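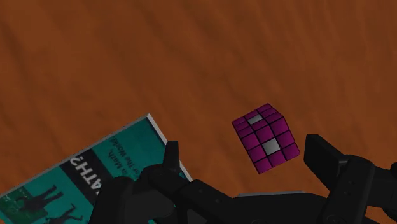

# Can it tidy a table yet?

In our group we like to ask a simple question: which small jobs at home can a machine do already, and which ones must wait? Most of our work is done in simulation first, where a mistake costs nothing and the table is never scratched. This page is for the pictures. The numbers will follow in June.

**Clearing the table.** Skirer, our tidying task, at work with a magenta cube and a teal book. The cube is the friendly one – its sides are straight and the fingers can close on it. In our last series the program picked up a cube in 203 tries of 300.

A flat book is much harder. The cover lies close to the wood and is wider than the fingers can open, so the book has to be pushed to the edge of the table first. Of 54 tries with books, Vimala Gowda accepted nine as properly done.

Sreekumar Rao thinks that 1,000 more practice runs will help with the books. Davina Rankin has doubts, and she would like to change the shape of the fingers before we spend the computer time. For me, the answer for this chore is "not yet". A child of five is still faster, if the child wants to do it.

*Text: Desta Kahsay*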